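Ticket: wrist view review checklist, rule 4 ("target in view before approach") -- dispute

Opened by: Itziar Sepúlveda
Assigned to: Ward Van den Broek
Project: Araya (simulated pick and place)
Status: Closed, with one item carried over
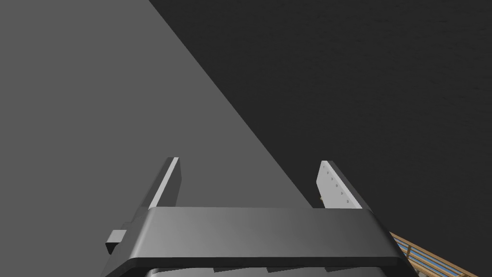 1. What was reported

Itziar, July 26, 2022:

The Clometar checker is failing episodes that I would pass. The attached wrist view is from one of them. Fingers open, nothing between them, plain surfaces ahead, and the wood and blue thing down in the right corner, partly behind the gripper housing. The checker wrote "R4: no target in view" and threw out the whole episode.

I want to know two things. Does rule 4 say what the checker thinks it says? And who decided that one bad view is enough to reject an episode?

Steps to reproduce: run the checker on the Flenport batch with the default rule file. Sort by R4. Open any of the top few.

Expected: a warning, or nothing.
Got: reject.

2. First reply

Ward:

Working as written. Rule 4 in our practice sheet reads: "Before the approach begins, the object to be handled must be visible in the wrist view." In your attachment I can't tell what the object to be handled is. If it's the piece in the corner, most of it is outside the view. If it's the little yellowish speck at the base of the right finger, good luck to whoever has to label that.

I'd leave the rule alone and fix the start poses.

Itziar:

"Visible" isn't defined anywhere in the sheet. I searched. Neither is "before the approach begins". Does that mean every frame up to the approach, or the last one before it? The checker picks the strictest reading of both and we all act as if it came down from a mountain.

3. Where the rule came from

Araceli Arroyo was added to the ticket.

Araceli:

I wrote the first version of that sheet in May and I can tell you there was no study behind rule 4. We had a run of bad grasps on the Ridley cell, the real one, and somebody noticed the wrist camera had been facing away from the parts at the start. The rule went in the same afternoon. It was meant for that cell, with that camera mount. I don't remember anyone asking if it should apply to simulation.

Ward:

It should still apply. The point of the simulated set is to match what the real cell sees.

Araceli:

Sure, but then show me that the real cell sees its target in every frame before approach. I don't think it does. The arm comes in from the side and the wrist is looking at bare table for a good part of the way.

4. What was tried

a) Re-ran the checker on the Flenport batch, default rules. 600 episodes, 30 rejected under R4. Same result as Itziar reported, so it isn't her install.

b) Turned on the per-frame log. The checker samples frames from the start of motion up to the approach marker and rejects on the first one with no target mask. One miss and the episode is out. There is a tolerance setting in the rule file. It was set to zero with no comment next to it.

c) Set the tolerance to 5 frames and ran again. Rejections dropped to 11.

d) Begoña Cantero went through those 11 by hand. Her notes, pasted in:

"Most are fair rejects. The arm starts pointed well away from the work and the approach marker is placed too early, so the gripper is already on its way down with no target in the wrist view. In a few I can see a sliver of the target at the side and the mask tool has missed it. Those aren't R4 failures, they're mask failures being filed under R4. I'd be careful about calling any of this a rule problem until the mask tool is checked."

e) Checked the approach marker. It is placed by a script that goes by gripper height. It knows nothing about where the target is. So "before the approach begins" has in practice meant "above a certain height", and the number was copied over from Ridley, where the table is lower.

5. Discussion

Aníbal Cuadros:

I'm against changing the tolerance just because the reject count looks nicer afterward. Any rule looks better if you loosen it. What I'd like to see is whether the policy trained on the dropped episodes does worse. Without that we're swapping one guess for another.

Itziar:

Agreed, but please hold the current setting to the same test. Zero is a guess too. It has just been sitting there longer.

Ward:

Fair. I still think the attached view is a poor one to train on. There's nothing in the gap between the fingers except the two surfaces and the line where they meet.

Itziar:

It may well be poor. I can't tell from a single view, and the checker can't either. If the next frames swing over to the part, I'd call that a normal reach. If they don't, reject it and I won't argue.

Ward:

Then the rule should be about the run of frames.

Begoña:

And it should say how much of the object counts as visible. A corner behind the housing is "visible" to me and "not visible" to Ward, and we have both been signing off reviews -- with the same sheet open.

6. Changes made

Rule 4 now reads: "The object to be handled must be at least partly visible in the wrist view in the last frame before the approach marker. Short gaps earlier in the reach are allowed up to the tolerance in the rule file. Parts of the object hidden by the gripper housing or fingers count as not visible."

Tolerance stays at 5 frames for Araya only. Ridley keeps zero until somebody has looked at it there.

R4 now gives two separate codes, R4a for no target and R4b for mask doubtful. R4b goes to a person and never rejects by itself.

Each rule in the sheet gets a line saying where it came from and what it was written for. Araceli has filled in the ones she remembers. The rest are marked "origin unknown", and there are more of those than I like.

Approach marker height changed to match the Araya table. Batch to be re-run after that.

7. Carried over

Aníbal's comparison (policy with and without the dropped episodes) has not been run. Around two days of machine time, no slot booked yet. The new tolerance is provisional until then and the rule file says so.

Mask tool misses at the side of the view: moved to a separate ticket, owner Begoña.

Itziar's episode from the top of this ticket: back in the queue for hand review, no verdict yet.

Closing this one. Ward

Added after closing, Itziar: the default rule file on the shared drive still has zero in it. If you installed before the change, you have the old one. Pull it again before you file an R4 complaint.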